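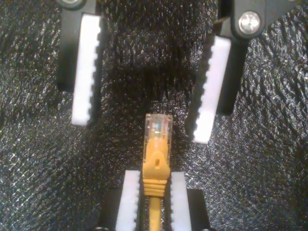 6.4 Handover faults during patch cable transfer

This section covers failed transfers between the two grippers of the Jorkell dual-arm cell when it handles RJ45 patch cables. It applies to cells running the Hashmi handover routine with white toothed finger pads. For bare fiber or coaxial cable, see Section 7.

In this section, the lower gripper is the one that holds the cable with the plug pointing up. The upper gripper is the one that comes down over the plug and takes it. The arms can swap roles between jobs, so check the job header before deciding which arm is at fault.

6.4.1 Symptoms

The handover routine can stop with one of three codes.

H-16 Upper gripper closed past minimum width. No object detected.
H-22 Upper gripper closed on object, but lower gripper reported load after release command.
H-29 Lower gripper position drift while holding.

H-16 is the most common. The cable stays in the lower gripper, the upper fingers close on air or graze the plug, and both arms hold position. H-22 is the one that damages parts. Both grippers have the cable, the upper arm starts its lift, and the plug or boot is pulled against the lower pads. H-29 is usually reported before the upper gripper starts to close.

CAUTION: Do not press Resume after H-22. Resume continues the lift from the last waypoint with the lower gripper still closed. Go to 6.4.2.

6.4.2 Making the cell safe

1. Press the cell stop on the operator panel. Wait for the amber lamp to go steady.

2. Turn the mode key to MANUAL and remove the key. Keep it with you until the cell is back in automatic.

3. Look at both grippers before opening the gate. Note which pads are open and which are closed. The status page shows the last commanded state, and after a fault this may not match the fingers.

4. Open the gate. Keep your hands out of the space between the upper and lower fingers until step 6 is complete.

WARNING: The fingers stay powered in MANUAL. An open gripper can close without warning if a queued command is released. The teeth on the pads will break skin.

5. On the pendant, select GRIPPER, then CLEAR QUEUE, for each arm. Each arm has its own queue. Clearing one does not clear the other.

6. Confirm that the queue count reads zero for both arms.

7. Support the cable by hand below the lower pads. Open the lower gripper from the pendant, then the upper gripper if it is closed.

8. Remove the cable. Do not pull it out through closed pads. The ribs on the strain relief catch on the teeth, and a pad can come off its finger.

6.4.3 Inspecting the cable

Any cable involved in an H-22 fault is scrap, even if it looks sound. Cut off the plug so the cable cannot go back into the feed tray.

After H-16 or H-29, the cable can be used again if it passes all of the following:

- Latch tab springs back when pressed and released.
- Clear housing has no cracks or white stress marks.
- Boot is seated against the housing with no gap.
- Jacket has no tooth marks deep enough to catch a fingernail.

Light tooth marks on the boot are normal.

6.4.4 Finding the cause

Work through these checks in order. Stop at the first one that fails, correct it, and run the test in 6.4.6 before going on.

1. Grip height. The lower pads should hold the cable at the ribbed strain relief and the jacket just below it. If they are closed on jacket alone, the plug is free to lean and will miss the upper pads. If they are closed on the wide part of the boot, there is too little left for the upper gripper to take. Correct the height at the pick step. Do not correct it at the handover step; this only moves the error to the other arm.

2. Plug position. With the upper gripper open and stopped above the plug, the plug should be in line with the opening. View it from the front and then from the side. A plug that is centered from the front can still be well off in depth.

3. Finger angle. One upper finger may sit at a slight angle to the other when the gripper is open. A small lean is acceptable if the pads meet evenly along their length when closed. Close the upper gripper on a strip of paper and pull. The paper should resist equally at the tip and at the root of the pads. If it slides free at one end, re-seat the finger bracket as in 6.4.5.

4. Pad condition. Check all four pads, both arms. Replace a pad if any tooth is missing or rounded flat, or if the pad moves on its finger when pushed with a thumb. Replace pads in pairs.

5. Release timing. Open the handover page and read RELEASE DELAY. The default is 200 ms. A shorter delay lets the lower gripper open before the upper grip is confirmed, and the cable drops. A longer delay is a common cause of H-22 on cells where the lift start was not changed to match.

6. Camera exposure. If checks 1 to 5 pass and H-16 repeats, look at the plug detection image. The clear housing has weak edges, and a sparkling or shiny background adds small highlights that the detector can take for the tip of the plug. Lower the exposure until the highlights fade and the yellow boot is still clearly separated. Set the detector to find the boot and calculate the tip from it (VISION, ANCHOR, BOOT).

NOTE: Anchor mode BOOT needs the boot length for the cable type in use. Entering the length for another type shifts the upper gripper up or down by the difference, with no alarm.

6.4.5 Re-seating a finger bracket

You will need the hex key from the gripper kit and a clean cloth. The cell must be safe as described in 6.4.2.

1. Close the gripper to its minimum width with nothing between the pads.

2. Loosen the bracket bolt half a turn. Do not remove it.

3. Press the finger toward its partner until the teeth meet along the full length.

4. Tighten the bolt to the value on the gripper label while holding the finger in place.

5. Wipe the pads. Use a dry cloth only. Solvents, including Purex wipes, leave the pads slick.

6. Repeat the paper check in 6.4.4, step 3.

If the finger will not stay aligned, the bracket is bent. Tag the gripper and send it to Julex for exchange. Bent brackets must not be straightened.

6.4.6 Test after repair

1. Load one scrap cable with a good plug.

2. Set arm speed to 16 percent.

3. Run HANDOVER TEST. The routine stops before closing the upper gripper and again before opening the lower gripper. At each stop, check the alignment by eye and press Continue.

4. Run the test again with no stops.

5. Return the speed to the job value and run 22 transfers. Any H code during this run counts as a failed repair.

CAUTION: Stay outside the gate for steps 4 and 5. Cables dropped at full speed can whip.

6.4.7 Change record

July: Step 5 of 6.4.2 revised to cover both queues. The earlier text told the operator to clear the faulted arm only. During an H-22 recovery, the upper gripper closed on a queued command while the cable was being removed. No injury. Reported by Gebremedhin Chala.

July: Anchor mode BOOT added to 6.4.4. Checked by Sneha Nishad.

Controllers with software older than release 29 do not show the queue count on the pendant. On these units, switch off gripper power at the cabinet before opening the gate — the gripper will hold its last position — and use the manual release screw to free the cable.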